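Remo grippers back in use at Srithong after pad swap and recalibration

2/14/23

The Remo pair is running again. Clalance had the two hand-held grippers out of use for 9 days over a jaw fault on one and bad tracking on both, and signed them back in this morning after a full strip, new pads and a fresh calibration in the Srithong bathroom room.

Short version for anyone waiting on a slot: bookings reopen, same sheet as before, old calibration files are dead. Don't load them.

The trouble started with the left unit. Jaw reading showed closed with a gap still there, then jumped. Users had been squeezing harder to get round it, and that made it worse. Teemu Kemppainen, who looks after the grippers for Clalance, pulled the unit and found the linkage screw backed out and the finger pads worn smooth in the middle.

"The screw is a two minute job," Kemppainen said. "The pads were the real problem. You could see where everybody grips the faucet lever, same spot every time."

Then the right one turned out to be off as well. Not the jaw, that was fine. Its marker had been knocked at some point and put back a hair crooked, so the pose coming out of Drotska, the tracking software, leaned to one side. A small error up close. At arm's length it was 13 mm, far too much for work on a towel rail or a soap dish. When it got knocked is not known. No entry in the log.

Both units got the same treatment, whether they needed it or not. Shells off, dust out of the vents, linkage checked through full travel, pads replaced, cables looked over from end to end. One cable had a nick in the jacket near the plug and was swapped. The marker faces were wiped with a dry cloth. No alcohol, it lifts the print, and the last set went gray at the corners because of it.

Calibration is done by hand and in the room, no bench jig. Kemppainen holds one unit in each hand and works them past each other while Drotska watches the markers, then closes the jaws on fixed items to check the width reading. There were 19 passes this time. The first 4 were thrown out, a glossy surface was giving glare on one marker. Turned around to face away from the window and the rest came in clean. 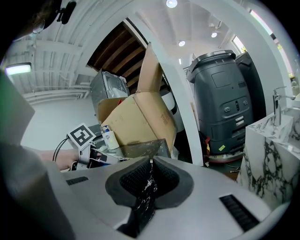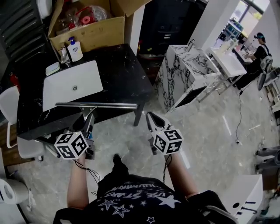
Hand-held grippers with their black-and-white markers, among the vanities at Srithong.

Clalance did look at moving the job to a proper bench. Decided against for now. The room has the marble, the chrome and the daylight the grippers have to cope with anyway, and a calibration made under lab lights had to be redone last time as soon as the kit came back.

Worst error after the new run is under 2 mm on both units, measured at full reach. Jaw width reads zero when shut and stays there. Kemppainen ran the left unit open and closed through a lunch break to see if the screw would creep again. It didn't. It has thread lock on it now, blue, and a paint line across the head so a turn shows up at a glance.

Some changes for users.

Check the paint line before you start. If the line is broken, stop and put the unit on the shelf with a tag. Do not tighten it yourself, please, the last person to do that had a wrench a size too big.

Pads get swapped on a schedule from now on and not when they look bad. Spare sets are in the drawer with the cables. Write the date on the bag when you take one.

Cables hang free in use but must not be the thing you carry the unit by. Same goes for the markers. Pick it up by the body.

Any knock to a marker, even a light one, goes in the log with the time. It means a recheck, three passes, and takes less than a coffee. Recordings made between the knock and the recheck are to be flagged.

Which brings up the recordings made before the repair. Clalance is going back through the February material to see what can be saved. The jaw fault shows up clearly in the data and those files can be sorted out fast. The crooked marker is harder. If the lean is constant it can be corrected in Drotska and the recordings kept, if it shifted during a session they go in the bin. Kemppainen expects to keep most of it but would not give a number.

Anybody who used the right unit this month is asked to send in whatever they remeber, even if it seems like nothing. Dropped it, bumped the counter, caught it on a box flap. No blame attached.

Still open: a second charger, the loose power lead on the floor (tape has been ordered), and whether Srithong gets a third unit as a spare. The request is in. Clalance says a decision comes with the next parts order and until then one broken gripper still means the pair is down, as the two are calibrated together and can't be mixed with another set.

Next planned check is at the end of the month. The room will be closed for the morning, afternoon slots go ahead as normal. Questions to Kemppainen, in person if posible, he is behind on mail.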